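3.2 Materials and sorting task

Items were presented on a shallow tray with a raised rim, so that small objects stayed within reach of the participant (Figure 1).
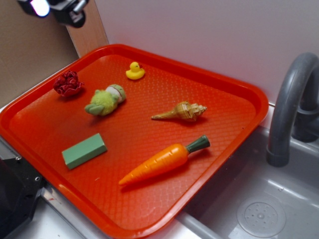 Figure 1. Orange-red plastic tray with six objects, among them a small yellow rubber duck.

3.3 Naming and scoring

The naming data come from the Damemlow corpus, which holds 1,339 spoken responses from 246 adult speakers. Each speaker named the items one at a time, without a time limit. Responses were typed out in full, including false starts, and then reduced to a head noun by the rules in the Pleteo coding guide. Compounds were kept whole – "rubber duck" was not merged with "duck" – and color terms were stored in a separate field.

Agreement was computed per item as the share of speakers who gave the most common head noun. Items named by fewer than 10 speakers were left out of this measure but kept in the analysis of response length. Where two nouns were tied, both were entered and the item was marked as split.

Coding was done by 3 raters working apart. Disagreements mostly concerned soft or folded items, for which speakers often named the material and gave no object noun. These responses were coded as material terms and are treated in Section 4.1.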